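From: Nhung Giáp
To: Sindovau Centre Tenants list
Date: Wednesday, November 13, 2024
Subject: Re: [tenants] Storage rooms, level 1 – access and allocation

Dear Ngọc and all tenants,

Thank you for your message, which I have quoted in part.

Ngọc Lương wrote:
> The Vesano office has now been without a storage allocation since July.
> We understood from the last notice that rooms on level 1 would be offered
> by order of written request. Could management please confirm (a) whether
> that is still the method, (b) whether the 16 requests already lodged will
> carry over, and (c) who is responsible for goods left in the corridor
> outside the goods lift?

I will respond to each point in order.

On (a), the method is unchanged. Rooms will be offered by the date on which a written request was received at the management office. Verbal requests made to reception staff are not recorded and cannot be given a place in the order. Where a tenant holds more than one suite, a single request covers all of them.

On (b), all 16 requests carry over and do not need to be lodged again. Tenants whose contact details have changed are asked to advise this office in writing, quoting their suite number. An offer lapses after five business days if no reply is received, and the room then passes to the next tenant in order.

The rooms will be offered unfurnished. Shelving may be installed at the tenant's own cost, provided it is freestanding and no fixings are made to the walls or door frames. The finishes shown in the attached rendering are as specified in the fit-out schedule prepared by Romach.

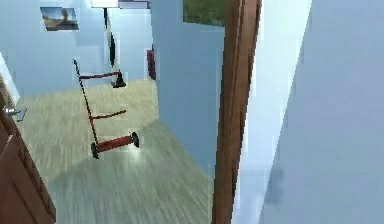 Level 1 storage room, viewed past the door frame: pale blue walls, light wood-grain floor.

On (c), the corridor is common property under clause 141 of the building rules. Goods may be set down there while the lift is being loaded or unloaded and at no other time. Items left overnight will be tagged, and removed to the loading dock if they have not been collected by noon the following day. The fee for retrieval remains $186 per collection. Management accepts no liability for goods left in common areas.

Two tenants have also asked about keys. Each allocation includes two keys and one programmed fob. Additional fobs may be ordered through the Đặng locksmith's counter on the ground floor, on presentation of a signed authorisation from this office. Keys are not to be copied elsewhere.

The monthly licence fee for a storage room is $311, invoiced with the suite rent. Tenants with an account in arrears will keep their place in the order but will not receive an offer until the account is settled – please contact accounts directly if you believe a balance has been recorded in error.

Further enquiries should be sent to me and not to the full list.

Yours sincerely,

Nhung Giáp
Tenancy Manager
Sindovau Centre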